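Range hours dispute at Gotside – county vote coming up

lpetrenko
The county wants to cut rifle hours at the Gotside range starting next season. Right now it's open until dark six days a week. The proposal closes the rifle side at 2 on weekdays and all day Sunday, and leaves the pistol bays alone. The reason given is noise complaints from the new houses on the Stefanou side. I read the whole packet and there are no sound readings in it, only letters.

Helge_T
The houses were approved after the range was built. Buyers signed a disclosure. I don't see why our hours should change.

clotilde.l
I live over there and I also shoot, so I get it from both ends. The disclosure says there is a range nearby. It doesn't say people will be zeroing magnums at seven on a Sunday morning. Closing Sundays until noon would settle most of this.

Helge_T
Give up Sunday mornings and they'll be back for Saturdays next year. Same thing happened at Brustiden.

lpetrenko
Brustiden was a lead cleanup problem, not noise. They lost the lease over the berm.

Helge_T
The hours got cut first. I was a member.

gunars_l
Has anyone asked for a sound study? My brother-in-law's club paid 800 for one and it ended the argument. The readings at the property line were under the limit, and the county dropped it. If ours come in over, then we know what we need to build.

Also got the bench in the workshop cleared off enough to do something this weekend, so if anybody has target frames that need fixing, bring them by.

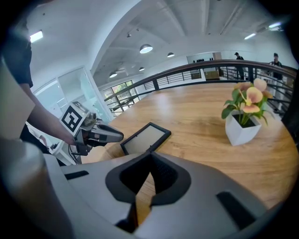
Round table with a picture frame

clotilde.l
I'd support a study. Would the club share the cost with the county? People on my street won't trust one that only the club paid for.

lpetrenko
Good point. I can put in 400 toward our half if the board agrees. Their next meeting is before the vote.

matej_simek
Long-time reader, first post. Istero put up baffles over the firing line in September and you can hear the difference from the road. Worth asking them what it cost before anybody agrees to shorter hours.

Helge_T
Baffles I can live with. I'm still voting against any change to Sundays.

gunars_l
You don't get a vote, Helge, the commissioners do. Written comments are due by 1 November 2025. Keep it to one page and put your address on it. They throw out the ones without an address.

clotilde.l
Mine is going in tonight. I asked for the noon start and a study.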